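Keeping Dried Chilies From Going Stale

I buy dried chilies the way other people buy socks - in bulk, on sale, and then I forget where I put them. For years I kept them in the bag they came in, folded over and stuck behind the rice. By August they'd be dusty, brittle and about as exciting as cardboard. So here are the things I do now.

Sniff before you buy. A good dried chili smells a bit like raisins or tobacco. If the bag is clear, look for pods that are still a decent red. I get mine from a little grocery in Treltness that sells them loose, and I bend one before I pay. It should give a bit before it cracks, at least with the bigger kinds. The tiny hot ones snap no matter what!

Get them away from the stove. Mine used to live on the shelf right over the burners (so handy, so dumb). Heat and light take the color out first and the flavor right after. A glass jar in a dark cupboard is fine, and a tin is even better if you can stand not seeing what's in it.

Freeze the extras. Anything I won't use in 2 months goes in a freezer bag with the air squashed out. They thaw in minutes and I can't taste any difference.

Sort the whole batch before it goes in the jar. I tip everything out on a table under a good light and pull anything with fuzzy spots, pinholes or a musty smell. One buggy pod will ruin the lot, ask me how I know. Toss the loose seeds while you're at it, they turn bitter when you toast them.

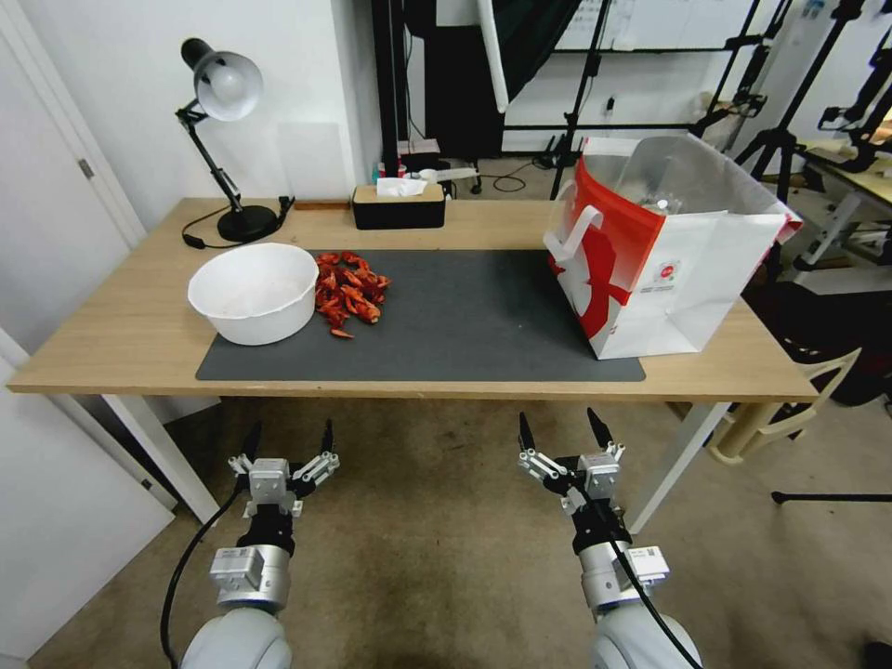
Ashour wrote in to say that a dry pan is too fierce for thin-skinned pods and that the oven does it better, 13 minutes on the lowest setting with the door open a crack. I've tried it since and it's a nice lazy method, though my oven runs hot and I pull them a little early.

Soak in hot water, never boiling. Up to 100 grams of pods will fit in my old mixing bowl with a saucer on top to hold them under. Taste the soaking water before you use it in a sauce - sometimes it's lovely and sometimes it's plain bitter, and then down the drain it goes.

And wear gloves for the seeding. Dish soap and a little cooking oil will get most of the burn off your fingers if you forget, but keep your hands away from your eyes for the rest of the evening.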